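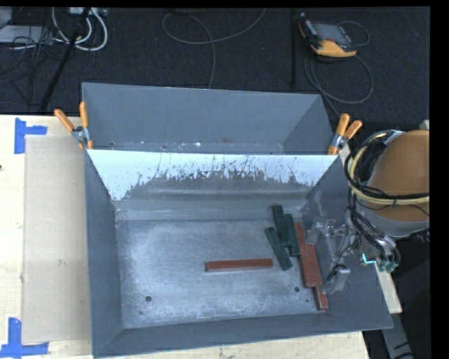 Blocks against the bin wall: demonstrations by hand guiding or by remote control?

Posted by Yayra Adjei, April 24, 2018

I am recording demonstrations for a bin-clearing task. The bin is metal with flared walls and a divider clamped across it, and the parts are rectangular blocks, red and green. The arm reaches in over the right wall. I have 40 demonstrations so far, all done by hand guiding: I hold the wrist and push the arm through the motion.

Blocks out on the floor of the bin are learned well. For blocks lying side by side along the right wall, the replayed approach is too shallow and the fingertip lands on top of the block. Of 17 test picks near that wall, 6 succeeded. Should I record more of the same, or switch to remote control with the Notura handset?

Siiri Mäkelä

Look at the wrist angle in your recordings before you add any. When you guide by hand next to a sloped wall, your forearm needs room too, and most people tilt the wrist toward the middle of the bin to get it. The arm learns the tilt along with everything else. Plot the tool angle against distance from the wall. If it drifts as you get closer, more recordings of the same kind will only repeat the drift.

For the wall cases I would use remote control. Lock tool rotation to the vertical axis, set the speed limit low, and stop above the block before going down. Keep the hand-guided set for the open floor. Store the two sets with separate labels so that you can train on either one alone.

Also vary the start. Put single blocks at different angles to the wall, then pairs that touch, then chains of them. If every wall demonstration begins from the same layout, the result will depend on that layout.

Teemu Sjöberg

Remote is better. We did 80 on a Satent arm and never went back.

Jummai Okafor

I disagree in part with Teemu. Remote control gives you clean angles but poor contact. Without force feedback the operator presses too hard or stops short, and both end up in the data. If your arm reports wrist force, log it, and throw out any run where it spikes before the fingers close.

One more check: replay a single recorded run with the blocks put back exactly where they were. If that misses as well, the fault is in calibration and the demonstrations are fine. Ours was off after the bin had been moved, and we spent most of August retraining for no reason. Mark the bin position on the table and measure again whenever it shifts.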